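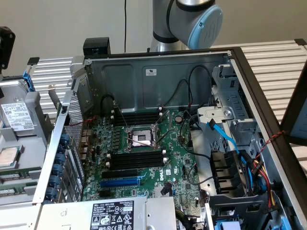 Ticket 1293 - last updated in February, 16:40
Status: Resolved (grudgingly)
Category: Shared files / Calendar
Site: Grendthorpe
Priority: raised as Critical, set to Normal

Reported problem
The room booking calendar shows every meeting one hour early. The reporter adds that the meetings themselves are at the right time, so people are turning up to empty rooms and blaming one another.

09:10
Checked the calendar on the office copy of Flollska. Meetings are an hour early, as described. Checked the same calendar on a phone. Meetings are correct. Closed the phone and opened it again in case it wanted to change its mind. It did not.

09:35
Asked the front desk to make a test booking for 11:00. It appeared at 10:00 on the desk screen and at 11:00 on mine. Both of us were quite sure we were looking at the truth.

10:05
Time zone on the Flollska account is set to London. Time zone on the desk machine is also London. Clock on the wall is nine minutes fast, but has been for as long as I have worked here and is outside the scope of this ticket.

10:50
Found a second setting, called "Regional display time", under Appearance, between the font size and the background colour. It was set to the Azores. Changed it to London and saved. The screen said "Your changes have been saved". They had not been.

11:20
Saved again. Same cheerful message, same Azores. Tried it in a private window with the same result. Rang the Flollska help line and was fourth in the queue, then ninth, which I had not known a queue could do. 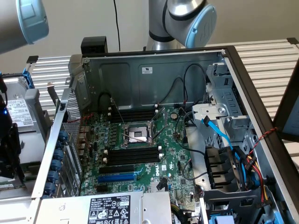 12:15
Still holding, so I went through the sync log with the phone on speaker. Each time I saved London, something put the Azores back 2 minutes later. The something is called Yoon, and it is the add-on that prints the little door signs. We stopped using door signs when the printer went. Yoon was not informed.

13:40
Help line answered. They suggested clearing the browser cache. I said I had found an add-on overwriting the setting. They suggested clearing the browser cache and then gave me a reference number for having asked.

14:05
Removed Yoon from the account. Changed the display time to London. Waited 2 minutes, then 4 more out of spite. It stayed put.

14:30
The test booking now shows at 11:00 everywhere. Sadly, so do the bookings that staff had moved forward by hand this morning to "fix" them, and those are now an hour late. Sent a message asking people to put them back.

15:15
Second message sent, with capital letters.

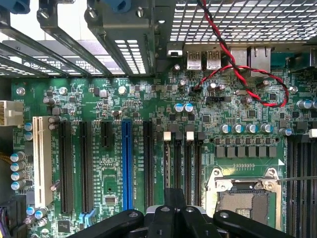 Motherboard and rear ports, case open.

16:00
All bookings in the Sellon room now match the paper diary. The large meeting room has two parties in it at 16:30, but they were both booked that way on purpose and I am told they will sort it out between themselves.

16:40
Closing. If the hour comes back, look under Appearance first and check that nobody has put Yoon back on the account. Please reopen this ticket and do not start a new one. The wall clock will need its own.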